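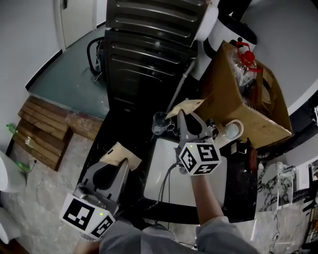
4.2 Surfaces around the utility sink

In 17 of the homes we visited in Derkthorpe, packing material was handled in the utility room. Most of these rooms were planned for laundry and cleaning, with a sink, a run of counter and whatever appliances the plumbing allowed. None had a shelf set aside for boxes, tape or flattened card. The material went on the counter beside the sink, and the sink itself became part of the work area.

Figure 3 shows a typical arrangement. A white rectangular sink is set into a dark countertop, and an open cardboard box stands to its right with clear plastic bags inside. A roll of white tape lies in front of the box. A clear glass mug shares the same few feet of space, and papers and cables take up a shelf at the far right. Under our coding scheme this room has three kinds of item on one level: packing supplies, kitchenware and paperwork. Small pieces of tan cardboard were coded as packing supplies in every room, whether or not they had been cut from a box.

We separated items in use from items in storage. The distinction was hard to apply near the sink. An open box may be waiting to be filled, emptied or thrown out, and a photograph does not settle which. Where the resident could not be asked, we coded the box as open and left its purpose blank. Long items gave less trouble. The stack of wooden planks against the wall in Figure 3 was coded as storage, as were similar stacks in other homes – usually shelving parts or flooring left over from a repair.

Residents were asked in December where they would put packing material if the counter had to be cleared. Wilson Huanca, who carried out the interviews, recorded 18 answers, as one household gave two. The floor was the most common choice, followed by the top of an appliance. Several people named a cupboard in another room and then said they would be unlikely to walk that far for tape.

The Plumel checklist, which we used for the kitchens, has a single entry for "sink area" and would have merged most of these differences. We split it into 3 entries for the utility rooms: basin, counter within arm's reach, and counter beyond it. Scores for each are given in the next section.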